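Shared laundry room: new booking times from October

Dear neighbours,

many of you wrote to us after the last house meeting about the laundry room in Werkau, and we thank you for the letters. The main complaint was the same in nearly all of them: the evening hours are always full, and in the morning the machines stand still. So we have changed the plan.

From October each flat can book 2 slots per week, and one slot is 76 minutes long. This is enough for one long wash and for taking the things out without hurry. The old paper list on the door will be removed. Booking is now done in the Justex calendar, or by telephone for those who do not like to use a computer. The number is 208, from any house telephone.

Please be on time. If a slot is not used in the first quarter of an hour, another person may take it — this rule was asked for by several families with small children, and we find it fair.

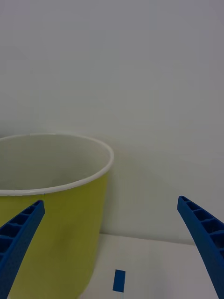 A bucket with a white rim.

There is also the question of washing by hand. Some of you have woollen things or curtains which you do not want to put in a machine, and you may use the deep sink for this at any hour until nine in the evening. No booking is needed. We only ask that you rinse the sink afterwards and do not leave clothes to soak there overnight. On Tuesday mornings the sink is closed, as the firm Barbu comes to clean the drains.

The drying room stays as it was. Lines 1 to 4 are for bed sheets, the others for everything else. Please take down your washing when it is dry, also if you are going away for the weekend.

The price of the washing powder in the cupboard has not changed. If you bring your own, please write your name on the packet.

Questions about the calendar can be sent to Venkatesh Ramasamy on the second floor. He has also a spare key for the drying room, if yours does not turn well in the lock.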